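Last updated: August

Progress Report to the Lo Presti Fund
Project: Household and Shop-Floor Chores by Machine, Second Reporting Period
Prepared for the Fund by Adelmo Colombo, Project Lead, Nokness

1. Purpose of this report

This report covers the second period of the grant. It sets out the work done on the chore trials, the results so far, the spending position and the changes we are asking the Fund to approve. The question put to us at the outset was whether a two-handed machine can yet be trusted with ordinary small chores in a home or on a shop floor. Our answer at this stage remains a partial one. Some chores are within reach under controlled conditions, and others that appear simple are not.

2. Work completed

The original plan listed 24 chores, drawn up with our partners at Sulness, who operate the packing floor at Drerkgate. The list was divided between home tasks (putting away, closing, wiping, folding) and shop-floor tasks (picking, boxing, sorting, restocking). In the period under review we completed simulated trials on eight of them. Two chores have since moved to physical trials at Drerkgate.

Putting away and boxing have taken most of the team's time. These tasks share the same basic steps: take an item from where it stands, carry it to a container, release it inside and close the lid. A person does this without thinking. For a machine, each step can fail separately, and a small error in the first step is often carried through to the last. An item gripped a little off center may still be lifted cleanly and then catch on the rim of the box.

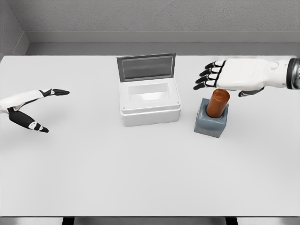
Figure 1. Boxing task in simulation, with the item in its holder and the box lid open.

The simulated version of this task was rebuilt during the period. The holder gives the item a known position, and this allows us to study the grasp separately from the search for the item. The lid is treated as a stage of its own and is scored on its own. Under the earlier scoring, a run in which the item was boxed correctly but the lid was left open counted as a full failure, and the first period's figures understated what the machine could do.

3. Findings

Of the eight chores tried in simulation, seven were completed at least once from start to finish. The remaining one, folding a hand towel, was not. Soft items continue to be the main gap between what is asked of these machines in a household and what they can do. We do not expect this to change within the life of the grant.

Rigid items are more promising. Grasping from a fixed position is now steady enough that we no longer regard it as the limiting step. Placement inside a container is less steady, and closing a lid is the weakest stage of the boxing task. The usual fault is that the hand meets the lid at a poor angle and pushes the whole box along the table before the lid begins to turn.

The physical trials at Drerkgate have been slower than the simulated ones, as expected. Floor staff there have raised a fair point about pace – a machine that boxes an item correctly but takes far longer than a person is of limited use during a shift, although it may be acceptable overnight. The same point applies in a different form at home, where few people would mind a slow machine if it did not need watching. At present it does need watching. All physical runs have been supervised, and there were no injuries or damage to stock.

4. Difficulties and delays

The physical trials began later than planned. Delivery of the test bench to Drerkgate was held up, and the power supply in the trial area had to be altered before the bench could be used. Sulness met the cost of the electrical work. We also lost time to the change in scoring described above, which required earlier runs to be scored again so that the two periods could be compared.

5. Spending

Spending is within the approved total. There is an underspend on travel and a small overspend on computing, the latter caused by the repeat scoring. We ask that the travel underspend be moved to computing for the next period. No additional funds are requested.

6. Plans for the next period

Work on lids will continue, with a wider range of container sizes and weights. We also propose to remove the holder in part of the trials and let the item stand freely, as it would on a kitchen counter or a packing bench. Towel folding will be paused, subject to the Fund's agreement, and the staff time moved to wiping and restocking.

A visit to Drerkgate can be arranged for the Fund's representatives. Mornings are preferred – the packing floor is at its busiest after 2 p.m. Detailed run records for both periods are held at Nokness and will be supplied on request.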